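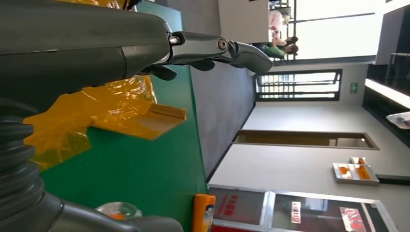 Wrist camera, mounted sideways as ever. Green table on the left, crumpled yellow plastic next to the gripper.

I've been itching to write this up since September, when Unnur Juhl first showed me what the wrist views do for two-handed grasping. We now have numbers, and I'm thrilled with them!

The job sounds dull: pick up a plastic bottle with one hand, bring in the other, tilt it, put it down again. The trouble is that once both hands close round a bottle, the head camera mostly sees fingers. So we trained the same policy twice on the same 426 demonstrations, once with the head view alone and once with the wrist views added (Gangadharan Thevar did the lion's share of the recording, bless him).

Then we ran 30 trials of each. Head view only: a bit over half came off, and most of the failures were a second hand arriving too high and knocking the bottle out of the first. With the wrist views: 27 out of 30. I made Baldur Ketilsson check the logs again, as I didn't believe it.
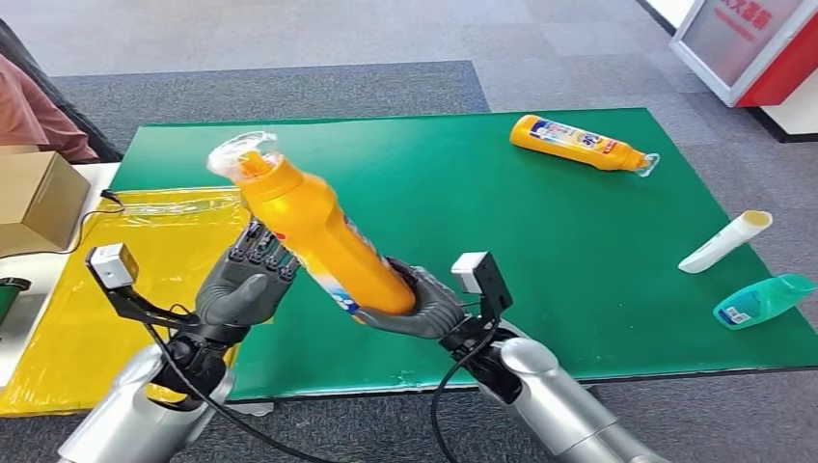
Head camera during a two-handed hold, one hand against the upper half of the bottle and the other round the bottom end.

What I love is how the second hand behaves now. It comes in, slows down a few centimetres short, shifts a little and only then closes. We never wrote a rule for that – it's in the demonstrations, and the head view alone was too poor to pick it up.

Shiny plastic sheeting is still a pain. All three misses came with it right beside the bottle, and I suspect the glare, though Jytte Brøndum reckons it's our depth settings. She's usually right, so we'll try her fix first and then move on to the smaller bottles.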